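2018-10-31

Picard task, vase and flowers. Switched to the new sampling today, 200 demos in place of 363, and the policy trained on them is clearly better! I spread the starts out: vase upright, vase tipped, flowers half out, walking up from farther back. Variety beats volume here, at least on this table.
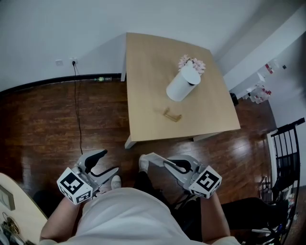 Tipped-vase start, both grippers still back from the table.

Over 30 rollouts it missed the vase 4 times, all on the far left. More starts there next, then the same recipe on Gellano. Can't wait.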